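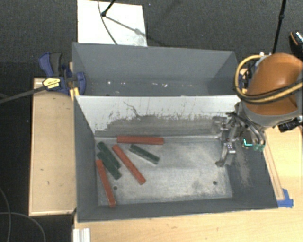 So my aunt left me her dental practice, which would have been lovely if I'd been a dentist. I sell carpet. But the lawyer slid the keys over the desk on a Monday in August and said the place was mine, chairs and all, and I drove out there the same evening because I couldn't stand not knowing.

The sign still said Ododent in those curly blue letters. Inside it smelled of cloves and old magazines. I found 2 chairs, a fish tank with no fish, and a cupboard packed to the ceiling with a mouthwash called Protard that I'm pretty sure they stopped making when I was in middle school. I tried some. It tasted like a pine tree that had been told bad news.

Then the phone rang.

I should have let it ring! But my aunt never let a phone go in her life, and I guess it runs in the family, so I picked up and said "Ododent, good evening" in a voice I didn't know I had.

It was an old man. He wanted to know if his teeth were ready.

I looked around. There was a paper bag on the shelf by the window, folded over twice and stapled, with a note in my aunt's handwriting — "Paid. Will call. Be nice." I told him yes, they were ready.

He came on the last bus, wearing a suit. He put them in right there at the front desk, with his back turned to be polite, and then he faced me and smiled so hard I had to pretend to look for a pen. He said he'd given her 50 dollars down and 50 more at Easter, and she'd never once asked about the rest. Was there a rest? I said no (I had no idea, it could have been 2,000 for all I knew).

"She told me you'd be good at this," he said.

I said I sold carpet. He looked down at the floor, which was awful, a brown linoleum curling up at the corners, and he nodded for a while.

"Well," he said, "you could start there."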